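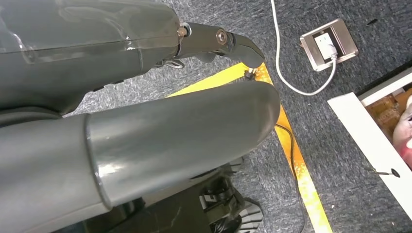 ## 4. Marking the floor with tape

This section explains how to put the yellow marking tape on a carpet. Please read all the steps before you cut the first piece. The tape from Lasero holds well on low carpet, but it does not like dust.

**You will need:** yellow floor tape, scissors, chalk, a long ruler, a vacuum cleaner.

1. Vacuum the carpet two times, the second time across the first direction. Wait until the carpet is fully dry if it was washed.
2. Draw the line with chalk. Press lightly. On gray speckled carpet the white chalk is difficult to see, so make the points at every 60 cm a little bigger.
3. Fix the end of the tape at the first point and unroll it along the chalk. Do not pull. Tape which was pulled will become short again in the night and lift at the ends.
4. Press the tape with your palm, from the middle to the sides.

> **Note:** Small wrinkles do no harm. If a wrinkle is so high that a shoe can catch it, lift the tape up to this place and lay it again.

### 4.1 Corners

5. At a corner, cut the tape and begin with a new piece. Let the new piece lie over the old one by 8 cm.
6. Press the corner for one minute with a flat book or with the foot.

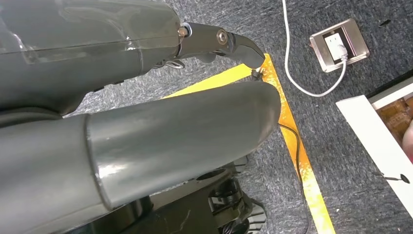
7. Check the corner again on the next day. If the end is coming up, cut away the loose part and put a short piece over it.

### 4.2 Cables near the tape

Keep cables beside the tape and never under it. A cable under the tape makes a bump, and the glue can stay on the cable when you remove it. Connectors must remain free so that you can open them by hand.

> **Caution:** Do not use the marking tape to hold a cable which carries mains power. Use a cable cover, order number 3061 in the Hirnaris list.

### 4.3 Removing

Pull the tape slowly and low to the floor. If glue stays in the carpet, rub it with a dry cloth first. For stronger cleaners ask Vasilică Enache at the Praridholm office, and try them first on a hidden place.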